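4.2 Holding a slim cylinder

Thin, smooth shafts were the part of the comparison we most looked forward to. The Kelau hand-held gripper closes two green pads through a linkage with brass eyelets at the joints, and the operator works it directly by hand (Fig. 3).

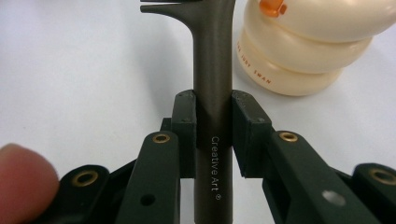 We collected 400 grasps with the Kelau and the same number with the older Plosen jaw. Girish Nigam labeled a grasp as stable if the shaft stayed within six degrees of upright during a slow lift. The Kelau passed 355 times, a delightful result for such a simple mechanism — the Plosen fell short by more than 40 grasps.

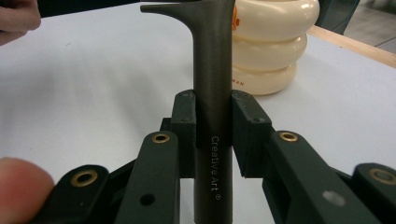 Pad angle mattered a great deal. Kusum Singhal re-ran the set with stiffer pads and saw most of the failures come from contact near one end of the pad. We are keen to repeat this on the Raptis arm, where closing force can be logged at every step.

Figure 3. Dark metallic-gray tool marked "Creative Art", held upright between the gripper pads.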